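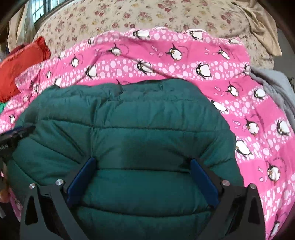 Item 4, grip test on quilted jacket, blue pads.

Cavley shared workshop
Build inspection: hand-held gripper, second version
Build name: Jedidine
Checked by: Elin Hopkin
Date: 2025-08-19
Marks used: OK, FIX (before next use), WATCH (look again at next check)

1. Finger plates, cracks at the slots. OK
Looked along both edges of each slot with a torch. Slight whitening near the root of the left one, same as in July.

2. Screw heads on fingers. FIX
All seated, but one on the right finger turned a little under hand pressure. Take it out, clean the thread and refit with thread lock. Don't just nip it up again.

3. Sharp edges. WATCH
The bottom corners of the plates have been filed. The inside of the slots hasn't, and it could snag a knitted cuff. Run a fingernail round before working on anything you'd mind pulling.

4. Closing force on padded fabric. OK
Set the stop so the pads pinch one channel of the jacket and go no further. Spring scale read 11 newtons at the pad. The limit we agreed is 15, so leave the stop where it is.

5. Pad glue. WATCH
Bottom edge of the left pad can be lifted with a thumbnail. Fine for soft things. Don't use it on zips until it has been stuck down again.

6. Pinch points at the linkage. FIX
The guard is printed but still not fitted. It's in the Kordestani tin on the second shelf. Until it's on, keep the other hand off the linkage while closing.

7. Trigger return. OK
Opened and closed 54 times without sticking. Slightly gritty at the start of the stroke.

8. Weight and wrist strain. WATCH
Whole tool comes to around 300 grams with the cable. Change hands or put it down every ten minutes. My wrist was sore after the July session in Gurnville, when I didn't.

9. Work surface. OK
A bed is fine for clothes. Keep pins, hangers and drinks off it. A printed cloth under a plain jacket is the layout to use, so the edge of the garment is easy to follow when folding.
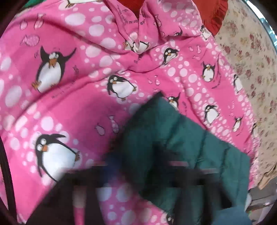
Ghazal Tabrizi asks for item 9 to go further: loose cords and straps should be tucked under or taken off before the trigger is touched, and she would mark it FIX until that is written on the card by the bench.

Agreed, card to be changed. Item 9 moves to FIX.

10. Cable and strain relief. OK
Clip holds with a firm tug. Spare clips in drawer 118.

Still open: items 2, 6 and 9. The tool stays on the red hook until all of them are signed.

E. Hopkin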